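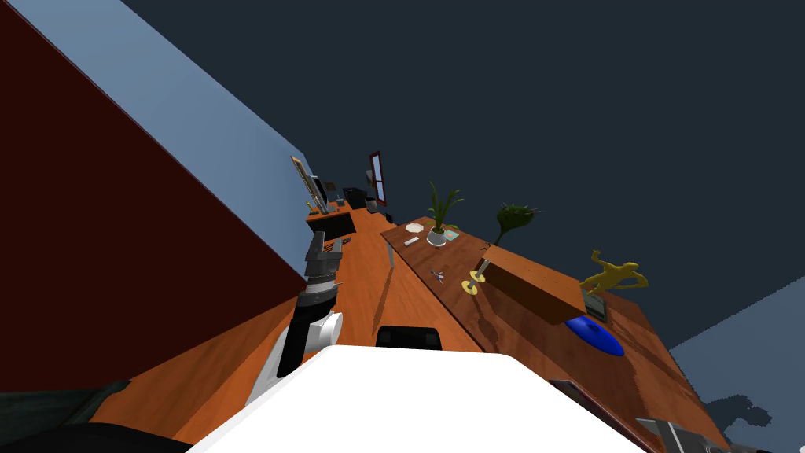

Does a deposit on drink containers reduce the amount of litter found on nearby shorelines?

Shoreline counts fell at the sites closest to a return point, and the drop was limited almost entirely to bottles and cans. Caps, food wrappers and fishing line showed no clear change.

4.2 Shoreline counts before and after the deposit

The survey covered 12 beach segments along the Clendel shore, each 200 m long and bounded by fixed markers on the landward side. A segment was walked from the waterline to the first continuous vegetation in parallel passes 2 m apart. Items longer than 2.5 cm were picked up, sorted and logged by material and, where it could be read, by product type. Fragments that could not be matched to a product were logged as unidentified plastic and left out of the container totals.

Segments were assigned to two groups by walking distance to the nearest return point. Those within 1,000 m were treated as near and the rest as far. Distance was measured along public paths, which matters at the Betancur end, where a drainage channel blocks direct access and adds considerably to the walk. Two segments that would be near in a straight line were placed in the far group for this reason.

A total of 2,777 items were logged over both survey periods. The first period ended before the deposit took effect, and the second began the following August. Surveys were held within two hours of low tide and were put off when onshore winds had been strong the day before, as wind of that kind brings in floating material from outside the study area.

Figure 3. Gripper above a light-blue surface and a tray.

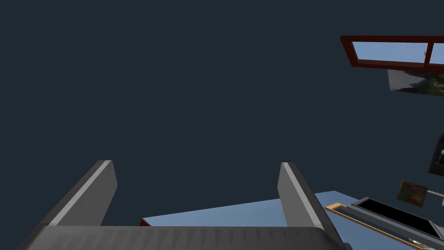
The decline in containers was larger in the near group than in the far group, and the difference held when the two Betancur segments were moved from one group to the other. It became weaker, but did not disappear, when the segment beside the Woltgate parking lot was dropped. That segment had the highest first-period count and was also the only one where the town added trash cans between surveys, so the effect of the deposit there cannot be separated from the effect of the cans.

Glass needs separate treatment. Whole glass bottles declined in both groups, while glass fragments stayed level. Fragments remain in the sand long after a bottle is broken and are brought to the surface by foot traffic and winter storms. A level fragment count is therefore consistent with a lower rate of new glass litter, and we do not read it as evidence against the deposit.

Sorting error was checked by having a second person re-sort a sample of bags without seeing the first log. Most disagreements involved crushed cartons, which one sorter placed under paper and the other under mixed material. Cartons carry no deposit under the local rule, and the disagreements did not affect the container totals. The category definitions follow the Clilidance field sheet as revised by Yupanqui, with one change: cigarette filters were logged separately from other plastics.

4.3 Segments with missing visits

One visit was lost in the far group when a section of path was closed for repair. We did not fill in the missing value. Rates for that segment were calculated from the remaining visits and weighted by the number of visits completed.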